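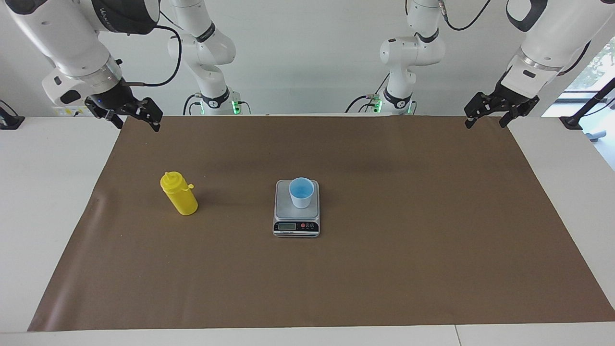 Portioning was the last fully manual step in our sample prep room. Until December, every cup of dressing or sauce that went out to a customer for tasting was filled by a person with a squeeze bottle, standing at a scale, watching a number. The two-arm cell has now been doing part of that work for long enough that I can write down what changed, including the parts I got wrong in the planning document.

Some background for anyone outside the building. Ollside makes sauces and dressings for food service. The prep room supports sales and product development. A standard tasting set is 48 cups, one recipe, all at the same weight. The tolerance on the fill is 3 grams either way. That sounds loose, and with thin liquids it is. With anything that has oil in it, the last squeeze is hard to control, because the bottle keeps delivering for a moment after you stop pressing.

The task, as the cell performs it: pick an empty cup, place it on the scale, tare, pick the bottle, dispense to target, return the bottle, remove the cup. One arm handles cups and the other handles the bottle. We tried it early on with a single arm doing both and the cycle time was poor. Most of the loss was in regrasping, and a second arm was easier to justify than a faster one.

The scale is a kitchen scale. People ask about this more than anything else. The original design called for a lab balance with a serial output, and we own two of them. I dropped the idea after a week. The balances are slow to settle, they dislike vibration from the table, and a mistake with a full cup would put sauce into an expensive instrument. The kitchen scale settles fast and can be replaced out of petty cash. Its readout goes to the controller through a separate reader that Kieran Corrigan built, and the reading is checked against a reference weight at the start of each session. Drift has not been a problem. Condensation on the display has been, twice.

The mat took longer to settle on than the scale did. We started on the bare tabletop. White cups, white table, and overhead lighting made the cup edges hard to find, and the cell would place its grip slightly off center. A plain matte brown cleared up most of the edge detection errors the same afternoon. Mairéad Dolan suggested it. I had been about to order different lights.

Bottles remain the weak point. A squeeze bottle is soft, its shape changes as it empties, and the force needed for a given flow depends on how much air is inside. The controller estimates this from the weight curve over the first second or so of dispensing. It is good on the water-based recipes. On Grumudar, our mustard base, it overshoots on any bottle less than a quarter full, so the rule now is that bottles get swapped before they reach that point. The remainder is poured back together by hand. Every automation project I have worked on has ended up with a step like that, and it never appears in the cost estimate.

Now the people.

There are 4 technicians in the prep room. The proposal I wrote claimed that the cell would free up the equivalent of one of them. I would not write that sentence the same way today. The hours are there, more or less, but they do not arrive as one free person. They arrive as gaps of 15 minutes scattered through the day, while a batch is running and somebody has to stay near enough to clear a fault. You cannot do recipe development in a gap of that length. You can label, wipe down, print a sheet, or answer an email. For the first several weeks, that is what the saved time turned into.

Mairéad changed this by scheduling. She runs the room, and she moved all cell batches into one block starting at 1 p.m., with one technician assigned to the cell and the other three told to ignore it completely. The assigned person rotates. The output is the same as before and the other three get an uninterrupted afternoon. I had built a queueing screen that let anyone start a batch at any time, and I considered it one of the better features. It is switched off.

The wrist complaints have gone down. Two technicians had logged soreness from long filling days, and neither has logged it again. I am careful with this because it is a small group and a short period, and the recipe mix was also lighter in those months.

Skills have shifted in a way I did not plan for. A technician who filled cups by hand knew a batch was off before the lab did. It poured wrong. It broke from the nozzle too early, or strung. That information used to come free with the filling, and it was never written in any procedure. Two months in, a batch of the Daly ranch went out thin. The cell filled all of it within tolerance, since weight was the only thing it measured. A customer told us. We now fill the first three cups of every batch by hand, and the technician signs for the pour before the rest go to the cell. Kieran is also looking at whether the weight curve could flag a viscosity change. The data look usable for thin recipes and poor for thick ones.

Training was simpler than expected. Clearing a fault takes a morning to learn. Teaching the cell a new bottle takes longer, and at present only Kieran and one technician can do it. That is a staffing risk and I have said so in two meetings. The vendor for the software layer, Sikitdale, offers a course, and I have asked for two more places on it.

Pay grades have not moved. The technicians raised this and I think they have a point. The job description still says filling and labeling, while the work now includes calibration checks, fault recovery and pour approval. I have submitted a revised description. It is with HR.

Current open items:

Bottle cap. The small nozzle tip clogs on anything with visible herbs. A wider tip fixes the clog and ruins the cutoff. Testing an intermediate size.

Cup supply. Cups are still separated from the stack by hand. They stick together, and neither gripper is reliable at pulling one off.

Cleaning. The mat is lifted and washed at the end of each block. It needs to go back in the same position, and we have been marking that with tape, which comes off. Kieran wants locating pins. Mairéad does not want holes in the table.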